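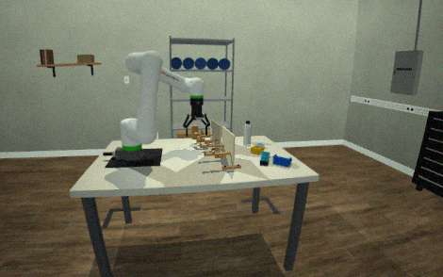
Last updated: Thursday, March 8, 2018

Home | Reviews | Classroom CAD | Hardware | Archive | Contact

Brimetti Sketch 2 review: parametric modelling for schools

Brimetti Sketch 2 is a parametric solid modeller sold to secondary schools and further education colleges. It covers sketching, part modelling, small assemblies and dimensioned drawings. It does not cover surfacing, sheet metal or simulation. I have used it since January with two teaching groups, on the room licence, and this review deals with the modelling side and with what it is like to run on ordinary classroom machines.

Installation

The installer is a single package and can be pushed out silently. It needs administrator rights once. After that, updates come through a background service which can be turned off, and on a school network it should be. With the service left on, every machine in the room fetched the same update separately at the start of a lesson. Turning it off means editing a settings file by hand. The option ought to be in the licence manager.

The licence manager runs on any machine that stays on. Seats are handed out when the program starts and returned when it closes. If the program crashes, the seat is held until the manager's timeout expires. The default timeout is far too long for a school day. Set it to the shortest value offered.

Sketching

The sketcher is the strongest part of the program. Constraints are shown as small symbols next to the geometry, and clicking a symbol highlights everything it affects. When a sketch is over-defined, the program lists the conflicting constraints in the order they were added and lets you switch each one off in turn. Pupils who had been deleting the whole sketch and starting again stopped doing so within a few lessons.

Automatic constraints are less good. The program is keen to add a tangent wherever a line ends near an arc, and it will do this even when the line was drawn well away from tangency. Hold the Alt key to suppress it. There is a sensitivity slider in the preferences, but I could find no difference between its middle and upper positions.

Dimensions accept expressions and named values. Units can be mixed in one expression, and the result is shown in the document unit. Names cannot contain spaces, and the error message when you try one reads only "Invalid entry".

Part modelling

Extrude, revolve, sweep, loft, shell, rib, fillet, chamfer, hole and pattern are all present. The feature tree can be reordered by dragging, and a rollback bar works as expected. Features that fail after an edit turn amber and keep their last good shape on screen, which makes repair easier than in programs that simply remove the geometry.

Fillets are the weak point. Constant-radius fillets on simple edges are dependable. Where three edges of different radii meet at a corner, the order of creation matters a good deal, and the program gives no hint as to which order will work. Largest radius first succeeded more often than not. Variable-radius fillets failed on most of the castings I tried.

Shelling is reliable on prismatic parts and slow on lofted ones. Patterns are quick until the patterned feature itself contains a fillet. A perforated plate with 2,000 plain holes rebuilt without trouble. The same plate with a chamfer on each hole locked the program until I ended the process. The manual suggests chamfering the first hole and patterning both features together. That is what I had done.

Assemblies

Mates are limited to coincident, concentric, parallel, distance and angle. There are no gear or cam mates. Dragging a part shows its remaining freedom of movement, and parts that are fully fixed are marked in the tree. For a vice, a hinge or a simple gearbox housing this is enough.

The largest assembly I opened had 158 parts, supplied by Thảo Trương, who teaches the older group. It loaded, and it could be rotated smoothly on the better machines. On those with built-in graphics it stuttered until shaded edges were turned off. Exploded views are made by dragging parts along an axis and are stored with the file. They cannot be animated.

Interference checking works but reports threads as clashes. There is a box marked "Ignore cosmetic threads", and it does not affect fasteners from the program's own library.

Drawings

Views project correctly in first or third angle, and the setting is stored in the template. Section views, detail views and broken views are all available. Hatching follows the material. Hidden lines can be set per view.

Dimension placement is untidy. Imported model dimensions arrive in a heap and have to be spread by hand. A command called Arrange moves them apart, though it often puts them across the view outline. I would leave it alone and dimension the drawing directly, which is better practice for pupils in any case.

PDF export is clean. DXF export loses line weights. The laser cutter software in our workshop does not care about line weights, but anyone who uses them to separate cutting from engraving will need to do it by layer.

File exchange

STEP import and export worked on everything I tried. Files from Furnau opened as solid bodies with colours intact. Files from Urnier opened with the assembly structure flattened into one part, and I have not been able to establish which program is at fault. Native files from either are not supported.

STL export offers a coarse, medium and fine setting, with no way of entering a chord tolerance. Fine is adequate for a desktop printer.

Brimetti Sketch 2 files cannot be saved back to version 1. If pupils have the older version at home, this will come up in the first week.

Teaching material

A set of lessons written by Máté Pap comes with the room licence. The early ones are sound and can be used as they stand. Each gives a dimensioned drawing, a target mass and a suggested order of features. The later ones assume commands that have since been renamed, and the screenshots are from version 1. The target masses in the assembly lessons are given without stating the density used, so a pupil with a correct model may get a figure that does not match.

The built-in help is searchable and brief. It opens in a browser window and needs a connection.

Compared with the alternatives

Amadi costs less per seat, runs in a browser and handles shared work better. Its sketcher is poorer and it stops working when the network does. Furnau has far more in it, including sheet metal, and takes longer to learn. For a room of fixed machines and a course built on parts and drawings, I would choose Brimetti Sketch 2 over either. For a course with a lot of group work I would choose Amadi.

We have renewed the room licence for one more year. Corner fillets and the chamfered pattern fault have been reported to the supplier, and the reply said that both were known.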